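Keeping the Trades Close to Home

2 Mar 2020

When Callum Haldane took up the position of Program Manager at the Bolden Institute, the regional campus offered two certificate courses and leased its workshop space by the term. The Institute now delivers 10 trade programs from its own building, and enrolments for the March intake have closed with a waiting list.

Mr Haldane attributes the growth to timetabling. "We asked employers when they could spare an apprentice, and we built the calendar on their answers," he said. "Block release suited the larger firms. The smaller ones wanted a single day each week, and for a long time we had told them it could not be done."

Under the current arrangement, apprentices may choose either pattern and may change once during their training. Estano, which employs five first-year apprentices in the district, was the first firm to move its whole group to the weekly pattern.

Travel remains the chief difficulty. Some students live more than 100 kilometres from campus, and the allowance has not kept pace with the price of fuel. "I have had good students withdraw over the cost of a tank of petrol," Mr Haldane said. "It is a poor reason to lose a tradesperson." The Institute has applied for hostel funding and expects a decision before the end of the financial year.

He was more guarded on the subject of literacy support, which is offered to all students but taken up by few. A trial with tutors based in the workshop - in place of a separate study centre - will run for 10 weeks. 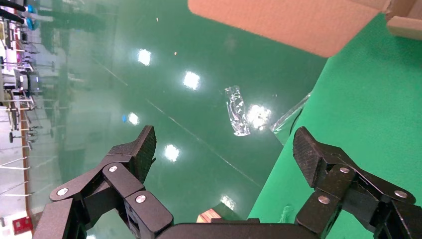 Ó Dubhghaill took a different view of the trial, saying that tutors would be of more use before enrolment, when applicants are still deciding whether they can manage the written units.

Mr Haldane accepted the point in part. "We see them first at the information evening, and that is early enough to start a conversation," he said. "I would like to have a tutor in the room."

Applications for the next intake may be lodged through the student office.

Contact us | © 2020 Bolden Institute | Back to top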